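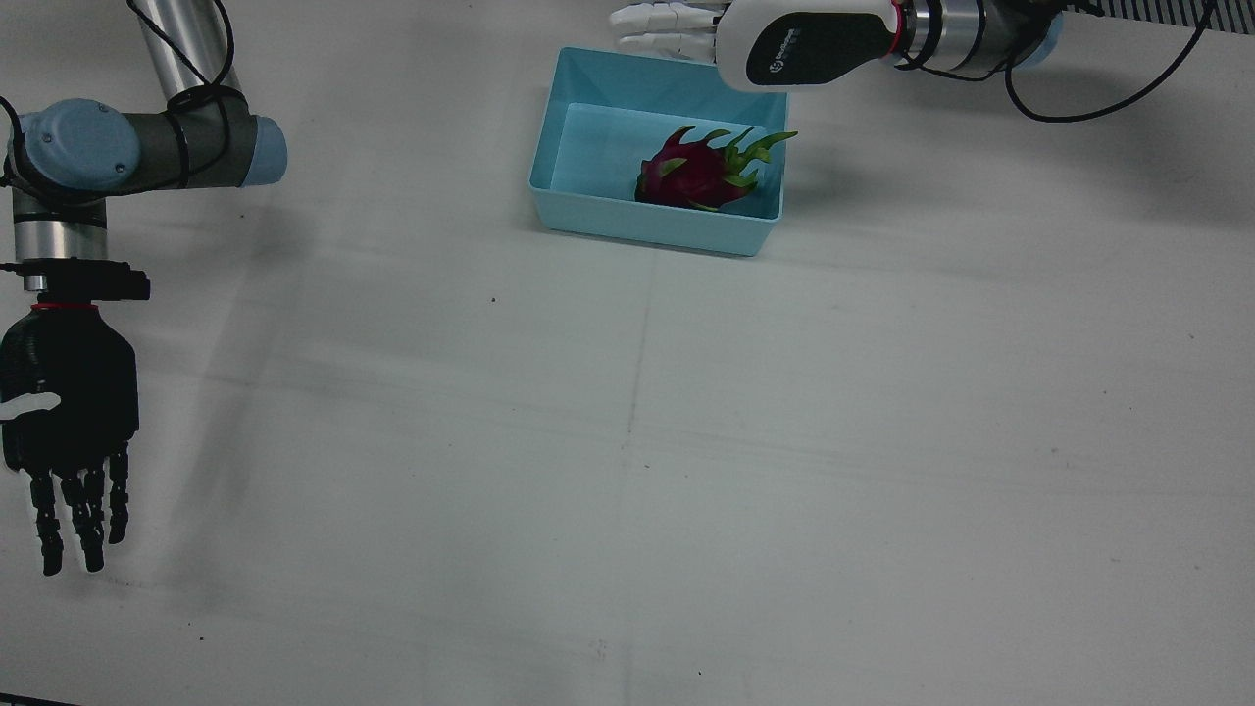 Both arms over the table at the Telix open day, dragon fruit in the bin.

What should I have asked at a robot open day?

Viewed 326 times

Posted by: Eirini Vrettos

I do the rotas and a lot of the lifting for a small fruit and veg wholesaler, Manolakis, and my boss has got it into his head that we need robots. So in May he sent me to an open day at the Telix unit in Covstead to "see what they can do". I've come back with a tote bag and a leaflet and I'm not much wiser, so I'm hoping somebody on this site has been to more of these things than I have.

The demonstration was two arms on either side of a white table, each with a proper hand on the end, fingers and all, one hand black and the other white. The job was handling produce. They had a dragon fruit (we sell maybe a tray of those a week, and I've never once thought "I wish a machine would move this") and a yellow pepper. No potatoes, no leeks with soil on, no bag of onions with a split in it, no grapes. I did ask about grapes and was told grapes were "on the roadmap".

The leaflet says up to 300 picks an hour. I timed a bit of it on my phone and it was nothing like that, though to be fair they kept stopping to talk to us. When I said so, the young man showing us round told me the figure was for a different set-up with a simpler gripper. Then why is it on the leaflet for this one?

The other thing that bothered me was not being able to tell who was in charge. There was a second table behind with all the control gear on it and I spent more time looking at that than at the fruit.

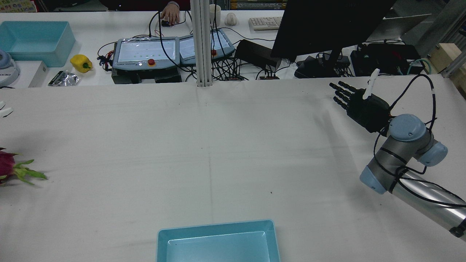
I couldn't work out whether the thing was deciding for itself where to put its fingers or whether somebody was steering it. Two of those hand-held control screens lit up the whole time, cables everywhere, and at one point a person behind them with a hand on a small black device. Might have been nothing at all. I asked whether it was "autonomous" and got a long answer with the word "learned" in it several times, and I still don't know if that was a yes.

My boss wants a page from me on whether it's worth a second visit. We shift 200 crates on a slow morning, in a shed with bad light and a door that's open all winter. What should I be asking them before anybody gets a pen out? And is it normal for these demos to be so tidy?

Replies

Nektarios Spanos

Yes, it's normal. I've been to a fair few of these for work and I have yet to see one where the table wasn't nicer than any table I've ever worked at. White top, good even light, a handful of objects with strong colours. Have a look at your own pictures: a bright pink-red fruit in a pale blue bin on a white surface. That's an easy thing for a camera to find. A brown potato on a brown pallet is another matter. I'm not saying anyone is cheating, only that you've seen it on a good day.

On who was in charge, don't read too much into the control screens. Those are teach pendants and most industrial arms have one each, with the red stop button on. Two arms, two pendants. They'd be there whether the arms were working by themselves, replaying something they'd been shown or being driven by a person. So you can't tell by looking, and "autonomous" is a useless word to ask about because everyone means something different by it. Ask it this way: "During the run I just watched, did any person choose or correct a movement?" Then stop talking and wait.

The rest of what I'd ask, more or less in the order I'd ask it:

Can I put my own produce on the table? Bring a bag with you. Include something squashy and something filthy. If they say no, that's most of your page written.

How many tries in a row, and how many failed, with nobody tidying up in between? I was once given 78 tries as a figure and it took me half the afternoon to find out that a dropped item had been counted as a success if it landed in the bin.

What happens when it drops one? Does it pick it up, stop, or carry on as though it hadn't?

What does a replacement hand cost and how long does it take to arrive? Hands with separate fingers have a lot of small joints. Your shed sounds cold and damp. I'd want that answered in writing.

Who resets it at five in the morning when your crew is in and their office isn't?

As for the speed figure, cross it out on the leaflet and write in whatever you timed. If they stopped to talk, ask for ten minutes with no talking. I'd also ask to see the simpler gripper he mentioned, which sounds a lot closer to what a wholesaler might use. Moving crates is a much older problem than picking up single fruits with fingers, and there's dull equipment for it that works — you don't need a hand with a thumb to shift a crate.

Second visit: I'd go, but only with your own veg and a stopwatch.

onionbhaji_dave

we had an Odov on trial at our place, different sort of thing, just lifts boxes. it was ok. slow. the lads put a hat on it. it didn't like the shiny tape on the boxes and we had to change tape, so ask about tape

also get your boss to go next time if he's that keen

Eirini Vrettos

Thank you both. The "did any person choose or correct a movement" one is going on the page word for word. I've emailed Telix to ask if I can bring a bag of our own stuff and so far I've had an automatic reply thanking me for my interest in the future of handling.

Dave, we use shiny tape. Do you remember which one you changed to?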